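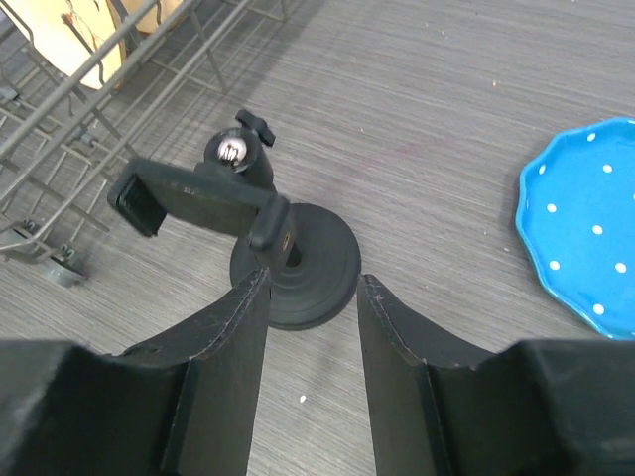 Figure 1. The phone holder on the gray tabletop, with its round base and silver ball joint.

Last updated: May 2022

My half of the project was the phone holder, and I ended up liking it a lot more than I thought I would. Our group (me, Meron Sisay and Natnael Woldegiorgis) had to pick one small everyday object and figure out how its parts work together. Meron wanted a stapler. I had a phone holder, so we went with that!

We called the project Pistenside, which was Natnael's idea, and it stuck after he put it on the folder.

The base is a round black disc with ridges running in circles, and it lies flat on the table. I spent a whole evening drawing those ridges and they still look like a bad target. The clamp arm was easier to draw. It has a jaw at each end, and the left one has a ribbed rubber pad that faces inward. The grip is spring-loaded, so in my write-up I treated the spring and the pad as one system — the spring pushes, the rubber stops the phone from sliding. Our teacher, Ms. Lemma, wrote "why one?" next to that and she had a point, so they are two separate sections now.

I almost missed the little gold-colored threaded insert on the right jaw. It looks like a mounting socket, but I haven't tried screwing anything into it, so I left it as a question mark on the parts drawing.

The ball joint is my favorite bit. It's shiny, it's silver, and it lets you tilt the phone pretty much how you want until you tighten the black knob at the top. The knob is shaped like a small wing, so your fingers get something to push against. Natnael thinks a plain round knob would look nicer (maybe, but try turning one with greasy hands).

For the test we used a 167 gram phone and tried 9 tilt positions, tightening the knob by hand each time. It held in all of them except the one leaning farthest forward, where it sagged a little. Meron says I didn't tighten it enough. I say I did — we're going to repeat that one in June with her doing the knob.

Still to do: redraw the base, fix the labels on the parts drawing, and add Meron's notes on the spring.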